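How I Handle Mangoes at Home (Picking, Ripening, Cutting, and the Sticky Part)

5 min read | 50 comments
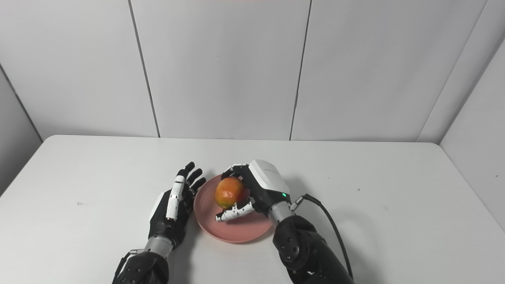
I bought my first case of mangoes in November 2021 and promptly ruined half of it, so everything below was learned the expensive way. I'd put the whole lot straight in the fridge because the kitchen was warm and I was feeling organized. They never softened properly! The ones I'd forgotten in a bag by the back door were gorgeous, of course.

So, ripening first. A hard mango stays out on the counter, away from the stove and out of direct sun. I like to give each one its own plate or a bit of space on a folded towel, mostly so I can spot a leak early (a mango that's going bad underneath will glue itself to your counter, ask me how I know). If you want to hurry it along, a paper bag with the top rolled down works fine. Toss in a banana if you've got one. Check it every day, though, as it can go from rock to mush while you're busy with something else.

Color is a terrible guide and I wish I'd known that sooner. A mango can be mostly orange-red with yellow patches and still a little green down at one end, and that tells you very little about the inside. Some kinds stay green all the way through being ripe. What you want is a gentle give, something like an avocado that's ready. Pick it up and hold it in your whole hand and press softly with the flat of your fingers. Please don't jab it with your thumb, especially in the store, you'll leave a bruise for the next person. Then sniff the stem end. Sweet and fruity is good. Sour or boozy means you waited too long, and I'd cut it open and have a look before trusting it.

Once it's soft, then it goes in the fridge, where I get a few more days out of it. I let it sit out a while before eating because a cold mango doesn't taste like much to me.

Wash it before you cut it, even though you're not eating the skin. The knife goes through the outside first and carries whatever is on there right into the fruit. Cool water, a rub with your hands, and dry it well with a towel. A wet mango is slippery enough before you've even started!

My neighbor Guadalupe Carrillo taught me the cutting part. Stand the mango up with the stem end down on a board, and find the flatter, wider sides. The pit is flat too and runs the same way. Slice down just to one side of the middle, and if you hit something hard, scoot the knife out a little and go again. Do the other side. Now you've got two cheeks and a middle with the pit in it. Score each cheek in a grid without going through the skin, with the cheek lying on the board and NOT in your palm, then push the skin side up and scrape the cubes off with a spoon. The strip around the pit gets trimmed off for smoothies, or eaten over the sink by whoever is standing closest.

If you do your cutting on a plate, stop, your knives will thank you. A plate with a bit of a rim is great for catching the juice afterward but it's hard on the edge of a blade and things slide around.

For freezing, spread the cubes on a lined baking sheet so they aren't touching, freeze until hard, and then bag them. Skip the sheet and you get one big mango brick. I press the air out and write the date on the bag.

Two last bits. Mango juice on a white table should be wiped up right away with warm water and a drop of dish soap, and on a light shirt I rinse from the back with cold water before it goes anywhere near the dryer. And if mango skin makes your mouth or hands itch, wear gloves or have someone else peel. My friend Ramil Ignacio gets a rash from the sap and loves the fruit, so he gets his handed over in a bowl.

I still owe you the chutney recipe. It's coming, I keep eating the mangoes.

882 shares

Recent posts
Keeping Cut Avocado Green Overnight
What I Store in the Door of the Fridge (and What I Don't)
Getting Turmeric Off a Countertop
Which Fruits Should Never Share a Bowl
Sharpening a Paring Knife Without Fuss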